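Fitting the processor in an old workstation

Shut the machine down, pull the mains lead and hold the power button for a few seconds. Lay the tower on its side, take off the side panel and touch bare metal on the chassis before going any further.

1. Unplug the cooler fan, loosen its screws a little at a time in a cross pattern, and lift the cooler off.
2. Push the socket lever down and out, then raise it and open the bracket.
3. Check the contacts under a good lamp - a bent one will stop the machine from starting.
4. Line up the notches on the new processor and lower it straight in. Don't press on it.
5. Close the bracket and bring the lever back under its hook. It needs a firm push.
6. Wipe the old paste off the cooler, put a small dot of new paste on the processor and refit the cooler.

Allow roughly 21 minutes for the whole job. Leave the side panel off for the first start so you can see that the fan turns. If the clock has reset to 2000, replace the coin cell as well.
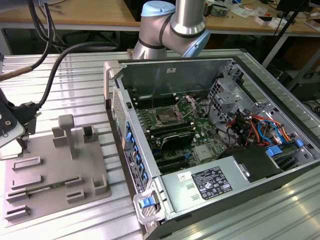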